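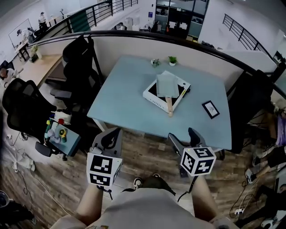 안녕하세요, 스키매니아(Skimania)입니다!

저희 소개 페이지까지 눌러보시는 분이 얼마나 될까 싶지만, 와주셨으니 반갑게 인사부터 드릴게요. 스키매니아는 스포츠 구단과 대회의 우승 축하 행사를 기획하는 작은 회사예요. 우승 퍼레이드, 홈구장 팬 페스티벌, 시즌 마지막 경기 뒤의 시상식 같은 것들이요. 경기는 선수들이 하고, 저희는 그다음 날부터 바빠집니다(사실 전날 밤부터 이미 바빠요).

시작은 동네 스키 동호회였어요. 회사 이름이 왜 이러냐는 질문을 정말 많이 받는데, 그때 쓰던 동호회 이름을 그대로 들고 나왔거든요. 첫 행사는 12월에 열린 아마추어 활강 대회 시상식이었습니다. 참가 선수가 49명, 구경 온 가족과 친구들이 300명이었고, 마이크는 두 번 꺼졌어요. 그런데도 다들 끝까지 남아서 노래를 불러주시더라고요. 그날 집에 가는 차 안에서 이걸 직업으로 해보자는 얘기가 나왔어요.

지금은 스키 일보다 축구, 핸드볼, 아이스하키 일이 훨씬 많습니다. 제일 오래 함께한 곳은 핸드볼팀 트론에블로(Trornevlow)인데요, 이 팀이 승격하던 해에 시내 행진을 맡았어요. 버스 지붕 높이랑 가로수 가지 높이를 재느라 새벽에 줄자를 들고 돌아다닌 기억이 아직도 생생합니다. 행진 코스는 지금도 저희가 직접 걸어봐요. 지도에는 안 나오는 턱이나 공사 구간이 꼭 하나씩 있어요.

연출은 임레 에르되시(Imre Erdős)가 총괄합니다. 원래 아이스하키 경기장 장내 아나운서였고, 목소리가 워낙 커서 회의실 문을 닫아도 소용이 없어요. 선수 입장 순서와 음악 타이밍은 전부 이 친구 손을 거칩니다. 저는 계약하고 도로 사용 허가, 그리고 비 올 때의 대책을 맡고 있고요. 비 대책만 따로 적어둔 공책이 있는데 벌써 2권째예요!

음향과 무대는 카라스(Karras), 중계 화면은 모켄트(Mokent)와 같이 합니다. 두 곳 다 오래 손발을 맞춰온 협력사라 급한 전화에도 (한숨은 쉬지만) 꼭 받아줍니다.

자주 물어보시는 것 하나만 적어둘게요. 우승할지 안 할지 모르는데 미리 의뢰해도 되냐고요? 됩니다. 대부분 그렇게 하세요. 결승 전에 가예약을 잡아두고, 결과가 아쉬우면 팬 감사 행사로 바꿔서 진행하시면 돼요. 작년에 준우승한 팀도 그렇게 했는데, 팬 432명이 와서 선수 한 명 한 명 이름을 불러주고 갔습니다. 저는 그 행사를 제일 좋아해요.

큰 구단만 받는 거 아니냐고도 하시는데 전혀 아니에요. 학교 운동부, 직장인 리그, 어린이 수영 대회 다 환영합니다. 예산이 작으면 작은 대로 해볼 만한 것들이 있으니 편하게 말씀해 주세요.

겨울 시즌 행사 상담은 9월 25일까지 받고 있어요. 문의 페이지에 종목, 예상 인원, 장소만 적어주시면 저나 임레가 직접 전화드립니다. 임레가 전화하면 수화기를 귀에서 조금 떼고 받아주세요.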